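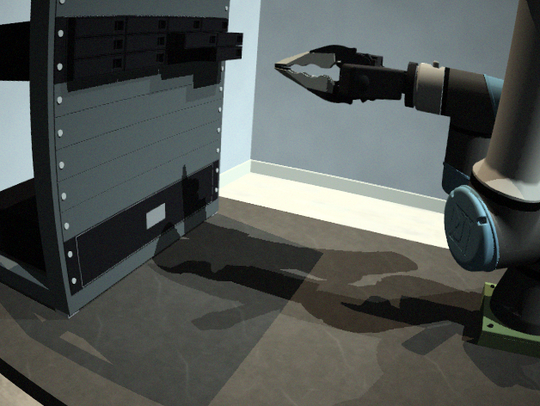

Equipment rack with three rows of black drive-style modules. (Computer render)

Drekstead library gets its old newspapers back online

If you tried to look up your nan's wedding notice any time since December, you'll know the Drekstead Library newspaper archive has been down. Properly down, too, with the little spinning circle and then a blank page. Well, it came back on Wednesday morning, 31st May, and I was at the front desk with my coffee when Lorena Quiroga, the local history librarian, typed in the first search. She picked her own street. Up came a 1950s story on a runaway goat, and she read the whole thing out loud to me and two blokes waiting for the photocopier.

I've been writing about this archive on and off for years (regulars will remember my series on the old tram line, sorry) and I use it more than I use my own bookshelves, so I'll admit I was a bit excited.

The short version of what went wrong is that the old computers holding the scans were well past their best, and two of them gave up in the same week. The scans themselves were safe, thank goodness. There was a second copy of everything at the council depot in Istier, but it was a backup and there was no way for the public to get at it. So the library had to find money for new storage, wait for it to arrive, and then copy the lot across, checking as they went. Lorena says the checking was the slow part. Each year of the paper was opened and looked over before it was signed off, and she did a fair few of those years herself at the kitchen table.

What's there now is the full run of the Drekstead paper up to the year it closed, plus 592 issues of the Istier weekly that have never been online before. I didn't know those were coming! They were sitting in boxes in the Tratora Hall basement, and Benjamín Henríquez, who used to set type for the weekly as a teenager, spent most of the summer getting them flat enough to scan. A few are missing corners. One has a ring from somebody's teacup right in the middle of the cricket scores, and I hope they never clean it up.

The search is a lot better as well. You used to have to guess how the scanner had misread a name, so my family turned up under four spellings, one of them with a number in it. Now you can put in a rough spelling and it'll offer you the near ones. You can also narrow things down to the classifieds, which I've already lost an evening to. Someone in 1931 was offering a piano in exchange for hay.

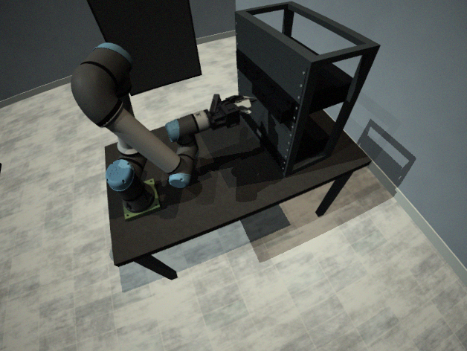
The money side is worth a mention, as a few of you have written in to ask. The council put in the larger share and the rest came from the Friends of the Library, who ran two book sales and a very long trivia night. People tend to imagine an archive as shelves and dust, and mine was always a brown cupboard in my head, but these days the thing you're fundraising for looks more like that black open-frame rack by the blue-grey wall, and it's harder to sell raffle tickets for one of those than for a new children's corner. Still, they did it. Zulema Montecinos from the Friends told me the last 600 dollars came in over one weekend, mostly in coins, and that she carried it to the bank in a cake tin.

Not everything is finished. The photo collection, the one with the big glass plates from the Sugiyama studio on Fore Street, isn't back yet and won't be until later in the year. There are more than 2,000 plates and the descriptions have to be matched up to the pictures again. Valentina Arancibia is looking after that job and would love to hear from anyone who had a family portrait taken there, particularly if you know the names of the people in it. You can leave a note at the desk or ring the library during opening hours. She's after school photos too.

I did ask whether the same thing could happen again. Raphaël Delaunay from the council's computer team was pretty straight with me about it. Machines wear out, he said, and this lot will as well, but there's now a plan to replace them before they get that old, and the copy in Istier has been set up so it can take over if it has to. He reckons an outage next time would be hours and not months. I've written that down and I'll be holding him to it.

The archive is free to use from the library's website, and you don't need a card to search. You do need one to download full pages, and you're limited to 30 a day, which sounds like plenty until you get going on the hay and pianos. If you're not confident with the computer side, Lorena is running a help session on the first two Saturday mornings, ten till noon, in the room behind the large print section. Bring a name or an address to start from. There's no need to book, but she'd like you to bring your own pencil.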